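Katiter Grocery Packing Notes – README

What this is
A small set of notes on getting groceries out of one thing and into another. It grew out of the Clegg packing list, which had 100 entries and no opinion on lettuce. This one has opinions.

What's in it
items.txt – 19 kinds of produce, with nicknames removed after complaints
bags.txt – clear bags, paper bags, and the drawstring kind that closes when you want it open
baskets.txt – mostly the plastic sort with holes in the sides

Known problems
Lettuce is filed under both "tall" and "crushable." Pick one and be consistent, which is more than we managed in February. Crumpled bags have no agreed width. Altton spellings are kept as found. 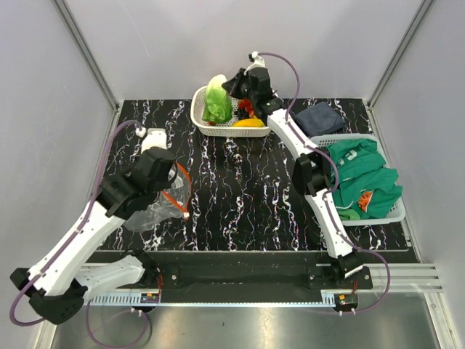 Issue 14, p. 19
Wrapped lettuce stands upright at the side of the basket. A crumpled clear bag is still a bag and gets logged as one, drawstring and all.

Reuse
Free to copy. Please credit Ginex and fix the typos.

Last edited Mon 16 March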